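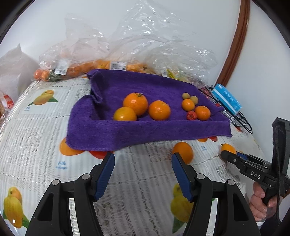

The Weight of August

The ferry to Irkby ran twice a day in summer, and Marianna Bednarek had missed the first one. She sat on her suitcase at the Virnau landing and ate a roll she had bought for the trip. The man in the ticket booth was listening to a ball game with the sound low.

"You could leave that bag in here," he said through the window.

"I'm fine."

"It's 2 hours."

"I know."

She had grown up on the other side. Her brother still lived in the house, and he had written in August to say he was selling it. The letter was 4 lines long. He had found a buyer from Drarnstead who wanted the boat shed more than the rooms, and if there was anything she wanted she should come before the papers were signed. She had put the letter under the phone and paid bills on top of it for weeks.

The wind came up and she moved to the side of the booth. A school group walked down to the water, looked at it, and walked back.

When the boat came there were 14 people waiting. She stood at the rail the whole way. The channel was brown from the rain upriver, and the buoy her father used to steer by had been replaced with a taller one with a light on it.

Her brother met her in the truck. He had lost weight. He took the suitcase from her and put it in the back without asking how long she planned to stay.

"Road's bad past Woldemariam's," he said. "They had a pipe go."

"Is he still there?"

"His daughter is."

They drove with the heater on. At the house he had already packed the kitchen. The good plates were in newspaper, and there were two cups left out on the counter, and a pan. She went from room to room. In the back bedroom the wallpaper had come away over the window, and under it was the green she remembered from before her mother got sick.

"So what do you want?" he asked from the hall.

She had made a list on the ferry. The clock, the sewing box, the picture of the harbor with ice in it. She had it in her coat pocket.

"What did you keep?" she said.

"Tools. Dad's chair. I don't know. I haven't got room for much."

"What's he paying you?"

"About 140 thousand."

"For all this?"

"For the shed," he said, and she laughed, and then he did too, leaning on the door frame with one hand over his eyes.

He made eggs. They ate at the counter standing up, the way they had as kids when their mother worked late. It got dark. He said the clock hadn't run since spring and she could have it if she wanted it. She said she would look at it in the morning. Then she washed the pan and he dried it, and he wrapped it in newspaper and put it in the box with the plates.

"We'll need that for breakfast," she said.

He took it out again.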